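Chores, slowly

I keep asking the same thing every May: can a machine tidy up after me yet? Mostly no, but the small stuff is getting close and I love watching it!

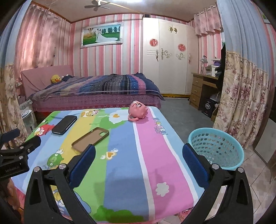

Normand Friesen reckons phones are the easy part and mugs will be the last thing anyone solves, handles being what they are. I'd still put laundry last (socks!).

A pink mug on its side, a phone, an empty brown case. Give me eight of those jobs done and I'm sold.

Print | E-mail this page
Shares 191 | Comments 8

Recent:
Danix and the dishes
Shelf stocking at Wemora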